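Grippers again, quick one

Finger pads changed on the hand grippers, finally. Both of them. Meant to do it in October when the Nenholm spares turned up and then, well, didn't.

What I did, mostly so I remember it next time. Old pads off first, scrape the glue with a bit of card (not a blade, I've scratched a bracket that way already). Wipe. New blue pads on, press, leave it alone for 70 minutes. I left it 62 becuase I'm impatient. Seems fine.

Then the pivots. Silver caps at the base of the link arms, they work loose, you feel it as a sort of click when you squeeze. Nip them up a tiny bit, open and close, nip again. Too tight and the fingers drag and you'll curse it all afternoon. Small pins higher up I left alone.

Opening width next. Wide open, fingers level, zero it, close, check the number. Mine read 3 off at the closed end so did the whole thing again. Thongsuk's notes say to cycle it 100 times before you trust the zero. More than I managed, my hand gave up.

After that, soft stuff. Tistinon pads are grippy but they mark shiny things if there's any grit on them, so clean them before every go. Balloons are good for this, they squeak at you.

Still to do: log the zero in the Skenine sheet, order more glue, find the small driver. 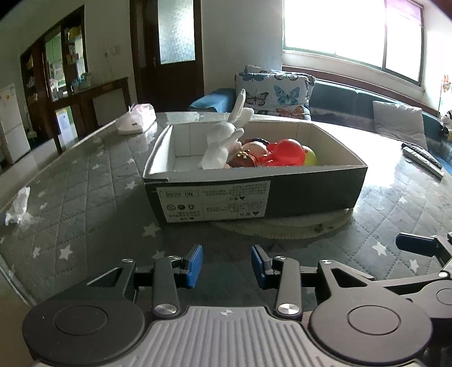
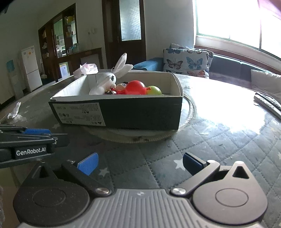 Blue pads on, fingers open, box of toys on the table.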